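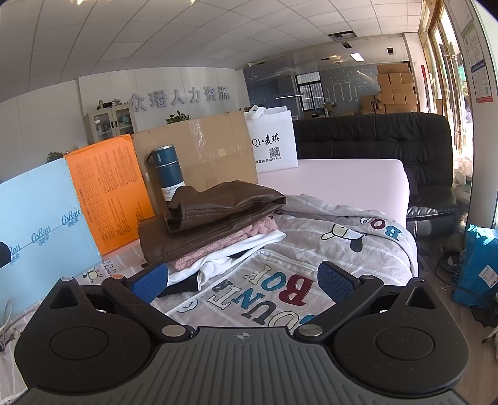 マルドナド発 4月

旅行の荷造りリストを作るスマホアプリ「Pomwood」に、今月の更新で便情報との連携がついた。開発元はSenalow。iPhone版が先で、Android版は順次。順次がいつなのかは書いてない。

できるようになったこと。搭乗便の番号を入れておくと、出発の12時間前に通知が来る。まだチェックの付いていない項目だけがまとめて出てくるので、リスト全体を上から見直さなくていい。便が遅れた場合は通知の時刻も後ろにずれる。欠航のときは通知が止まり、リストはそのまま残る。振替便の番号は自分で入れ直し。ここは自動にしてほしかったところ。

もうひとつ、行き先の天気予報から服の枚数を出す機能。こちらは前の版からあったが、計算のしかたが変わった。以前は日数だけを見ていて、3泊でも洗濯する人もしない人も同じ数字が出ていた。新しい版では「途中で洗う」「洗わない」を最初に選ぶ。選ぶとシャツと靴下の数がはっきり減る。上着は変わらず。

無料版で登録できる項目は50まで。子ども連れの家族旅行だとたぶん足りない。有料版は月500円で、項目の上限なし、リストの共有あり、オフラインでの編集あり。共有できる人数は50人までで、部活の遠征や社員旅行での利用を見込んでいるとのこと。そんなに大勢で一つのリストをいじって混乱しないのかは試せていない。家族で使った範囲では、だれがチェックを付けたか名前が出るので困らなかった。

便情報の取得元は、航空券の予約管理サービスを手がけるSkirninmont。Senalowによると、更新の間隔は空港によって差がある。大きな空港では早いが、地方の小さな空港だと搭乗口の変更がアプリに出るまで時間がかかるこがある。搭乗口については空港の案内表示を優先してほしい、と注意書きにもある。アプリの本業は荷造りなので、便の追跡をしっかりやりたい人は専用アプリを別に入れたほうが早い。

実際に触ってみた感想をいくつか。

起動は前より軽い。リストの並べ替えが指でつかんで動かす方式になり、これは楽。ただし長いリストだと画面の端でスクロールが暴れる。カテゴリーごとにたたんでから動かすとましになる。

通知は初期設定だとオフ。更新しただけでは何も来ないので、設定の「出発前のお知らせ」から自分で入れる必要がある。見落としている人が多いようで、ストアのレビューにも「通知が来ない」という書き込みが並んでいた。時刻は12時間前のほか、前日の夜、家を出る前などにも変えられる。早朝便の人は前日の夜にしておくのが無難。

日本語の表示はおおむね自然。ヘルプの一部が英語のまま残っていて、洗面用具の項目名に変な訳がひとつふたつある。自分で書き換えられるから実害はない。

前の版で作ったリストはそのまま引き継がれる。ただ、有料版を解約すると50を超えた分の項目は見るだけになり、編集ができなくなる。消えはしない。解約前にいらない項目を整理しておくといい。

機種変更のときはアカウントの登録が要る。登録なしでも使えるが、その場合リストは端末の中だけに保存される。メールアドレスだけで登録でき、パスワードはなし、届いたリンクを押す方式。

位置情報の許可は求められるが、断っても荷造りリストと便の通知は動く。使うのは現在地の天気を出すときだけとの説明。出発地の天気なんて窓を見ればいいという人は断って問題なさそう。

今後の予定としては、手荷物の重さを記録する機能と、時計での表示。どちらも時期は未定。Android版の連携については、準備ができしだいアプリ内のお知らせで告知するとしている。

ダウンロードは各ストアから。Pomwoodで検索すると出てくる。似た名前の園芸アプリが先に出ることもあるので、開発元の名前を確かめてから入れてください。すでに使っている人はストアの更新ボタンからどうぞ。自動更新にしている場合は、夜のうちに入っているかもしれまん。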